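Bromton to Edska freight tube: station layout and throughput
Infrastructure board, 7 replies

delis_north
The revised concept report for the Bromton to Edska freight line is up. Capsule length is unchanged, but the Edska terminal has moved from the dock edge to the old marshalling yard. Drawings are credited to Gediminas Pētersons. Has anyone checked the throughput figures?

tarelock
Appendix C gives 463 pallets per hour at the Bromton end. That assumes both airlocks cycle without a fault. With one lock out, the table just says "reduced".

seueun_w
The yard site is better for road access and worse for everything else. It puts more than 3,662 metres between the tube portal and the quay. Those pallets still have to be moved by something.

delis_north
By automated trolley, section 4.

seueun_w
Section 4 shows a trolley route crossing the public road at grade in two places. I can't see a highways authority accepting that.

Quill7
Disagree. Low-speed crossings with barriers are routine in ports. The weak point is chilled freight. The report allows three minutes from airlock to cold store and includes no power connection on the trolley.

tarelock
Chilled goods were dropped from phase one in the July draft. See the note under table 9.

Quill7
The note says "deferred", and the revenue case still counts them. If chilled goods are out, the income line needs redoing. I have written to Si-eun Won at Sheikh, who is listed as contact for the cost model, and will post any answer.

delis_north
Fair point on the revenue. I still think the terminal plan is sound. Moving the portal gives a straight approach and removes the tight curve that limited speed in the first version.

seueun_w
Straight approach, yes. It only saves time if the pallets aren't then queuing at a level crossing. I'd want the trolley route in a cutting before comparing journey times with rail.
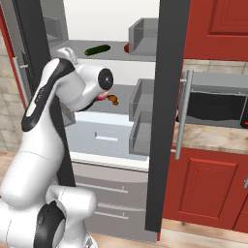

Simulated robot arm at an open fridge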